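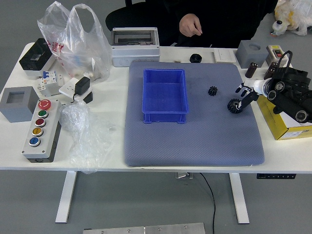
A blue storage bin and two black gears on a padded mat.

The Same Eight Bars, Twenty Times

How Brudum builds a rap record out of one loop and very little else

2009-10-27

The first thing on the new Brudum album is a kick drum with the low end rolled off. It plays alone for two bars. The bass line comes in on the third, a half step flat of where most listeners will expect it, and the vocal starts on the fifth. Nothing else is added for the rest of the track.

"Pondden" runs 31 minutes and has 8 songs. Every one of them is cut from a single recording, a loop taken from an out-of-print organ single on the Jaunzems label. The group cleared the sample in August, after the record had been mixed, and paid a flat fee with no share of the publishing. That is an unusual order in which to do things. Had the label refused, the whole album would have been shelved.

The loop was sampled at full speed and then pitched down in small steps. On the opening song it sits close to the original key. By the last one it has been slowed so far that the organ's percussion click, a short tick at the front of each note, has spread into something like a second snare. The group left it in and moved the programmed snare back to make room for it.

Vocals were tracked in one room at Plelon, a former dance studio with a sprung floor and one wall of mirrors. Mirrors are hard on a voice recording. They throw back the upper mids, and consonants turn sharp. Heavy blankets were hung on both sides of the microphone and the glass was left bare behind it. The result has a dry center and a faint edge on the s and t sounds, most noticeable in headphones.

Delivery is where the record will divide people. Both rappers favor a triplet pattern, three syllables to the beat, and hold it for entire verses. The pattern has been in Memphis rap for well over a decade, and neither voice does much to disguise the debt. What changes is placement. On the second song the triplets land squarely on the beat. On the fifth they begin an eighth note late and stay late, so that the rhyme falls in the gap before the snare. It takes a few plays to hear it as a choice.

Hooks are few. Three songs have none. The title track has a single line, repeated 20 times with the last word dropped on each even pass, and it is the closest the album comes to a single. College radio has been playing an edit that fades after the twelfth repeat, which loses the point of the exercise.

The mix is quiet by current standards. Peaks are left alone and the loud passages are not squared off, so it will sound weak next to other rap releases on a shuffled playlist. Turn it up. The bass on songs four and seven needs a speaker that can reproduce it, and laptop speakers will drop it entirely.

A vinyl pressing of 200 copies is sold at shows, with the instrumentals on the second disc. The download has the vocal versions only.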